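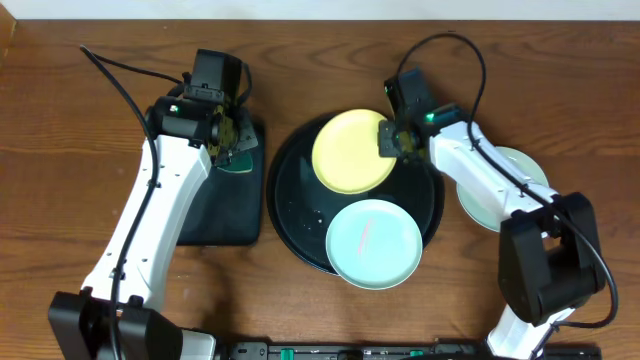
1/ Eating at home on a small budget in Sorkemley: what I learned since November
May 31, 2024

I promised this thread to some people from my evening course, so I will try to write it in order. It is mostly about soup, beans and bread. English is my third language, please be patient with me.

2/ When I moved to Sorkemley in November I did not cook. I bought something on the way home from the bus, and on Sunday I looked at my bank account and felt bad. In the first month I spent around 300 dollars on food for one person, and half of it I ate standing up.

3/ The first thing I changed was the day of shopping. Everybody goes on Saturday morning. I go to the Prinorgate market on Wednesday, one hour before closing. The vegetables are a little tired, but the price is lower and the sellers have time to talk.

4/ I do not bring a list with exact things. I write on paper: one green, one root, one onion family, one fruit. Then I take what is cheap from each group. With an exact list I was always paying too much for the one missing item.

5/ Now, beans. I come from a place where beans are cooked every week, but my grandmother did it and I only ate them. I called my mother three times in the first evening. She was laughing, and she was also a little angry that I had never watched.

6/ What she told me: soak them from the evening, throw away this water, cook in new water with a bay leaf and half an onion. The salt goes in when the beans are almost soft. I have read online that salt can go in early and it changes nothing bad. I tried both. I prefer the early salt now, but I have not told her.

7/ One bag of dry beans gives me dinner on Monday, lunch on Tuesday and a kind of paste for bread on Thursday. For the paste I crush the beans with a fork, with oil, lemon and much black pepper. A machine would make it smoother — I like it with pieces.

8/ Keep the cooking water from the beans! I was throwing it away for weeks. It is thick and it tastes of everything. Put it in the next soup instead of a bouillon cube.

9/ About soup I have one rule and I learned it from a failure. Do not put everything in the pot at the same time. Onion first, slowly, with the lid on. Then roots. Then water. The green leaves only at the end, when you have already turned off the heat.

10/ My failure was a cabbage soup that I boiled for two hours during a phone call. The whole staircase knew about it. I ate it for four days, out of principle.

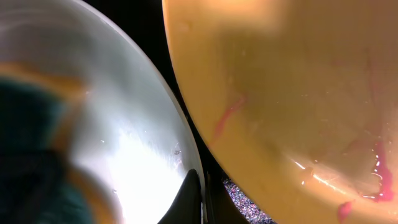
11/ After the cabbage I started to use a timer. For a normal soup with potatoes and carrots cut small, I need 42 minutes from the first onion to the plate. I measured it on several evenings, and it is shorter than the line at the sandwich place near my work when it rains.

12/ If the soup is boring, it usually needs something sour. I put vinegar, lemon, or a spoon of the liquid from pickles. For a long time I thought that it needed salt, and I made very salty boring soup.

13/ Bread. I buy it from the Bermúdez bakery, the one behind the post office. After five in the afternoon the bread of the same day costs 3 dollars. I ask them not to slice it. It stays good longer this way, and I cut it at home as thick as I want.

14/ On the fourth day the bread is hard. Then I cut cubes, oil and garlic, and into the pan. Or I do what my family does: hard bread in the bottom of the bowl, hot soup on top, wait a little. In my language this dish has a name which means "the poor one". It is my favorite thing to eat in winter.

15/ Freezer notes. I freeze soup without potatoes, they become like sand after. I write the name and the month on a piece of tape. I have a container from January with no tape on it. It is either lentils or a sauce, and I think I will learn which one when I am very hungry.

16/ What I still buy ready: canned tomatoes, mustard, yogurt. I tried to make yogurt on the radiator. I will not describe it.

17/ For spices, please do not buy the small glass jars in the supermarket. In Prinorgate there is a shop called Uson, next to the place where they repair shoes. They sell spices by weight from big bags. I paid less for a bag of cumin than for the bus ride to get there, and the cumin will be enough until next year.

18/ Also at Uson: dried lemons, red lentils, and a very strong tea that I cannot drink after lunch. The lady there asked me what I wanted to cook and then told me I was doing it wrong. She was right about the lentils. They do not need to be soaked.

19/ A small thing that helped me more than recipes: I put the table before I cook. Bowl, spoon, glass, a cloth. When the table is already waiting, I do not eat from the pot in front of the stove. It is maybe silly for one person, but I eat slower and I take less of the second portion.

20/ Since March I invite somebody on Fridays. I was afraid of this, my apartment is small and I own very few things that match. People do not look at it. They bring their own chair if I ask, and they always want to take soup home.

21/ The cost for a Friday is not big if you do not try to impress. Beans or lentils, one bread, one salad, something sweet from an orange. The first time I bought cheese and two kinds of olives, and it was a beautiful evening, but I was poor until the next salary.

22/ Now I spend 27 dollars in a normal week, with the Friday included. In a week with a birthday it is more. I write it in a notebook on the fridge, only the total, no categories. When I tried to use categories I stopped after nine days.
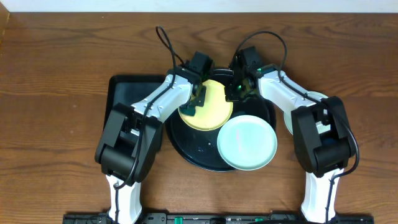 23/ One reply under the Friday post asks if I really soak the beans for the whole night, and says that in a pressure cooker it is possible to skip this completely. Yes, I believe it. My neighbor lent me hers once and the sound made me leave the kitchen. If you are not afraid of it, use it, you will save gas also.

24/ The same reply asks about meat. I eat it maybe two times in a month, mostly chicken legs. I roast them with the tired carrots, and the bones go to the freezer for a soup. I have no strong opinion about it, it is simply expensive.

25/ And somebody wrote that the Wednesday hour at the Prinorgate market changes in summer. Thank you, I did not know this. I will ask this week and correct post 3 if it is necessary.

26/ For the people who asked for the quantities of the orange dessert: two oranges in round slices, a little sugar, cinnamon, and leave it in the cold while you eat the rest. If you have mint, put mint. I never have mint, it dies on my window.

27/ Next time I want to write about pickles, but first I must make one jar that I can give to another person without worry. The cucumbers are still expensive here, so probably in July.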